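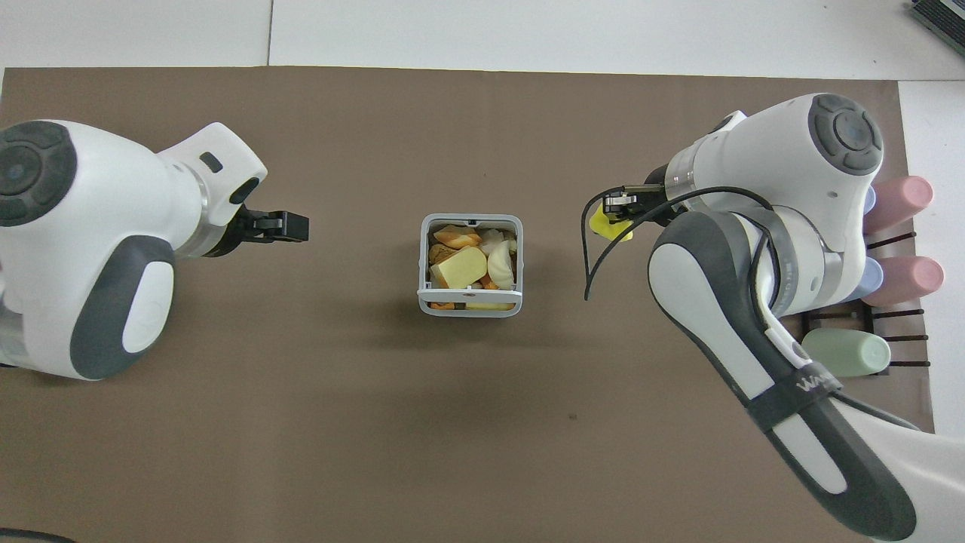

Section 2. Setting Up the Table and Running Your First Basket Exercise

By now both arms should be bolted down and talking to the Torkex controller, and you're probably itching to see them pick something up. We were too! Give yourself an unhurried evening for this part (we lost most of a weekend to it at the Clandaveck workshop, mainly through skipping step 3).

1. Cover the work area with brown paper and tape it flat along the edges. A shiny white tabletop can confuse the head camera, and plain paper calms things down nicely.

2. Set a small plastic basket midway between the two arms, where both grippers can get at it comfortably. Mark the corners lightly in pencil so you can put it back in the same spot.

3. Run each cable back along its arm, leaving a gentle loop at the wrist. Turn the wrist by hand through its full range, with the power off, and watch that loop the whole way.

CAUTION: A tight cable will pull out of its socket sooner or later, and a floppy one will catch on the basket. Keep hands, sleeves and long hair well away once the power is on.

4. Fill the basket with toy food. Mix your shapes: wedges, blocks, a few small round things. Light plastic pieces are kindest to a beginner's gripper.

5. Turn on the controller, open the Lastness panel, and set the speed to 12 percent. You can go up to 80 later on, when you trust everything.

6. Send both arms to the ready position, grippers open and pointing in toward the basket.

7. Choose Single Pick and let one arm lift one piece while the other waits. Keep a finger near the stop button, please.

Note: If the gripper closes on thin air, lower the pick height by 2 mm and try again. Be patient with this bit, because small changes really do add up.

Note: Error 449 means the two arms have asked for the same space. Press stop, move them apart from the panel, and go back to step 6.

When you're happy with single picks, carry on to the Shojaei handover routine in Section 3.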